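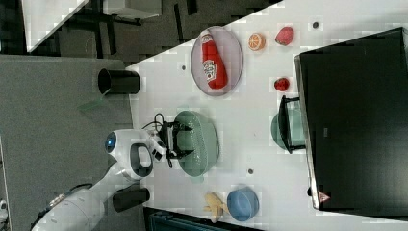
Clanditbridge Summer and Fall Courses in Robot Learning
Handout for Unit 8: Learning to pick and place from a small number of demonstrations
Revised December 26, 2018

Welcome back, everybody. Last time we spent the whole session on how a policy can be trained from recorded demonstrations, and quite a few of you stayed behind to ask the same very good question, so I have built this handout around it. The question was: if the robot has only ever seen a task done a certain way, with certain things on the table, what makes us think it will cope when we move them? I will try to give you a fair answer, and I'm afraid it will take me a few pages' worth of talking to get there.

1. The setup

We use the Homus tabletop tasks all through this unit. A single arm with a two-finger gripper works over a white table, and the objects are the sort you would find in a kitchen: fruit, a ketchup bottle, a plate, some bowls. A task is given as a short sentence, such as "put the banana in the blue bowl" or "take the ketchup off the plate." The policy receives the sentence and the camera view and sends back a small motion of the gripper, and then it does that over and over until the task is finished or the time limit runs out.

Please notice that the sentence matters a great deal. With a strawberry, half an orange and a banana all within reach, the same starting view can go with many different tasks, and a policy that ignores the words will be right only by luck.

2. What plain imitation gets wrong

Our baseline is the one you coded in September: collect 200 demonstrations, and train the network to copy the action at each time step. It does nicely when the layout is close to one it has seen. Its trouble is drift. A small error puts the gripper somewhere the person giving the demonstration never went, the next action is a bit worse, and so on down the line until the fingers are closing on thin air beside the fruit.

There is a second trouble, a quieter one – the network is happy to learn shortcuts. If the plate was always on the same side of the bowl during collection, it may learn to reach toward that side and hardly look at the plate at all.

3. The Fiore method

Fiore makes 2 changes. First, the network predicts a chunk of 5 actions at a time in place of a single one, which smooths the motion and gives errors fewer chances to pile up. Second, every action is written relative to the object named in the sentence. Moving the bowl across the table then changes the numbers very little, and the network can reuse what it knows.

The price is that we need to find the named object first, and if the detector picks the wrong strawberry, everything after it is wrong too. Keep this in mind when you read the results in the Tivus report. A good part of the failures there come from the detector, and the authors are quite open about it.

4. For your notebooks

Please write a paragraph or two on each of these before we meet again.

Suppose there are two strawberries of different sizes and the sentence only says "the strawberry." What should the policy do, and how would you score it?

Chunks that are too long cause their own problems. Think about a bowl that gets nudged halfway through a chunk, and describe what the gripper would do.

Sketch a test that would tell you whether a policy has learned the plate or only the place where the plate usually sits.

Bring your training curves from the baseline as well, even if they look terrible. We will put them up next to the Fiore curves and go through them together.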